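Getting My Grandmother's Recipes Out of the Tin

September 18, 2026

My grandmother kept her recipes in a blue cookie tin. When she moved into my aunt's house in Brerkville in March, the tin came to me, mostly because I was the one standing nearest the kitchen when it was being packed. It held 300 cards and scraps, give or take nothing, because I numbered every one of them on the back in pencil before I did anything else.

I wanted to write up how I went through them. A few people in the family have asked, and Jennylyn Villanueva from my old office has a similar box from her mother and wanted to know where to start.

What was in it

Less than half were index cards. The rest were backs of envelopes, calendar pages, church bulletins, two pay stubs and a paper plate cut into a square. My grandmother wrote on whatever was next to the phone. A lot of the recipes came to her over the phone, and you can tell which ones, because they start in the middle. There's one that begins "then the eggs" and has no title.

She wrote in English when the recipe came from a neighbor and in Tagalog when it came from family. Some switch halfway. My Tagalog is good enough for food and not much else, so I got through most of those on my own and sent the hard ones to my cousin Janelle Tagle.

There were also newspaper clippings. I set those aside and later threw out most of them, after checking the backs. She had the habit of writing on the margins of a clipping about something unrelated. A column about lawn seed has her entire method for pork adobo running up the side.

Sorting

I tried sorting by type of dish first and gave up after one evening. Too many cards had two or three recipes on them, front and back, and some recipes ran across two cards that had been separated for years. What worked better was sorting by handwriting.

There were four main hands. My grandmother's is small and leans left. Her sister Consolacion Navarro wrote in capitals, and she underlined the oven temperature every time, sometimes twice. The third belonged to Pierina Orlandini, who lived across the street from my grandparents when my mother was little and who is the source of every Italian thing we ever ate. The fourth I still haven't placed. Whoever it was made a great many bar cookies.

Once the hands were separated, the two-card recipes were easy to match up. I found the second half of the walnut cake that way. My mother had been making it from the first half for as long as I can remember, with the icing guessed at. The real icing has coffee in it. She was not pleased to hear this and has gone on making hers.

Typing them up

I typed everything into a plain document, one recipe to a page, with the card number at the top. I kept her spelling in the titles and fixed it in the instructions. Where she gave an amount I didn't understand I left it alone and put a note underneath.

The amounts were the slow part. She used a coffee cup for flour, and it was a certain coffee cup, which broke before I was born. "One small can" shows up in 16 recipes, and the can is never named the same way twice. "Enough" is a regular measurement. So is "as for Easter."

For the coffee cup, I worked backward. She had a pound cake that she also wrote out once for a church cookbook, and there she gave proper cups. Comparing the two, her cup comes to a little under one of mine. I've tried that on three other recipes and it held up on two. The third was biscuits, and I'm not sure I can blame the cup for those.

The small can is harder. Remedios Samonte, who cooked with her for years at the parish hall, thought it was evaporated milk in the sweet recipes and tomato sauce in the others. That made sense to me until I reached a chicken dish with both. I typed "small can (ask)" on that one and I've left it there.

Altogether it came to 1,156 lines of ingredients. I know that only because the program shows a line count at the bottom, and I was surprised enough to write it down.

Cooking from them

I never planned to cook all of them. Some I wouldn't cook for money, and there are seven separate gelatin salads. I picked 40 that people in the family remembered by name and have been working through those on weekends. I'm a bit past halfway.

A few notes so far.

The adobo from the lawn seed column is the one. It uses more vinegar than I would have dared and no sugar at all. She browns the meat at the end, after the sauce has cooked down, and I'd always done it first.

Her pancit card has no noodles listed. I assume she thought that was obvious.

Mrs. Orlandini's Sunday sauce takes most of a day and says to "go back to it when you remember." I set a timer for every half hour and it was fine. It makes a lot. I froze it in flat bags, and I'd do the same again, though next time I'll label them before they go in. A frozen bag of red sauce and a frozen bag of chili are the same object.

The lemon squares in the unknown hand are too sweet as written. I cut the sugar by a quarter the second time and they set just as well.

Consolacion's rolls need a longer rise than she says. Her kitchen was very warm, from what my mother tells me, and mine isn't. I give them an extra half hour and put the bowl in the oven with only the light on.

I also learned that my oven runs cold. I had suspected it for years. Two different sponge cakes came out flat in the middle before I bought a thermometer and hung it from the rack.

Where I work

The cards don't leave the house, and they don't go in the kitchen anymore. Early on I had number 88 next to the stove and it picked up a grease spot it didn't have before. Now I do all the sorting and typing at the table in the other room, clear it off at the end of each session, and cook from printouts.
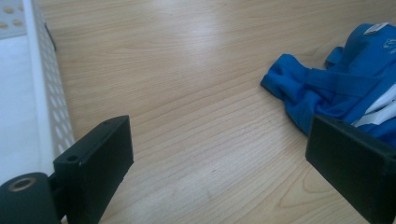 The table, with some bunched-up blue fabric and a white perforated box or tray on it.

It's a good surface for this because the cards slide around on it easily. I lay them out in rows and work left to right. If you don't have a spare table, a large tray would do, so long as you can move it at dinnertime without tipping everything into one pile. I did that once, with the bar cookies.

For storage I bought clear sleeves and a binder. The index cards fit. The envelopes and calendar pages didn't, so those went into full-page sleeves, one to a page. The paper plate has its own sleeve. I didn't laminate anything. My aunt wanted me to, but it can't be undone, and some of the ink is already faint. The binder sits on a shelf away from the window.

The blue tin is back with my grandmother. She keeps buttons in it now.

What she thinks of it

I brought her a printed copy in the summer. She went through it with a pen and corrected things for most of an afternoon. Several of the recipes she said were not hers and she had never liked them. She crossed out a meatloaf entirely. Next to the pound cake she wrote "not this one," and when I asked which one, she told me the good one wasn't written down.

So we did that one together over the phone the next week, with me typing and her telling me to slow down. It starts in the middle, like the others. I've given it number 301.

I still have to go back and add her corrections to the file, and then I'll print copies for everybody. If you're family and you want one, send me your mailing address, even if you think I have it. Jennylyn, start with the handwriting. And if anyone recognizes a person who made lemon squares, date bars and something called Brown Edge Chews, and who crossed her sevens, please tell me who she was.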